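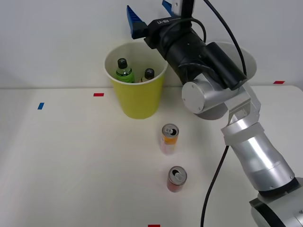
My aunt always said that you should never buy a boat from a man who is already smiling, and she said it again the night I came home with the papers for the Varnero folded up in my shirt. She said it kindly enough, over the soup, and then she asked me how much, and I told her 1,592, and she put down her spoon.

I should explain that the Varnero was not much of a boat even then. She had carried onions across the lake to Steyn for longer than I had been alive, and she smelled of it, sweetly, all the way down to the boards. The man at Gestard had asked for more, and I had walked up and down the dock with my hands behind my back, the way I had seen older men do, until he came down to the price I would have paid in the first place.

We took her out that July, my aunt and I, on a morning so still that the far shore seemed painted there. She brought a cushion, a loaf, and the good umbrella – she did not trust a clear sky any more than she trusted salesmen. Past the point the engine gave a cough and quit, and there we sat, 500 yards from the church at Steyn, listening to the bells ring seven.

I expected a speech. I had earned one, and I had more or less begun composing my side of it. But she only broke the loaf in two and handed me the bigger half, and looked around at all that water with her chin up, like a woman who has been shown to a very nice table.

"Your uncle wanted one of these," she said after a while.

I had never heard that before. I picked up the oar and we went in slowly, a little crookedly, and she held the umbrella over both of us the whole way.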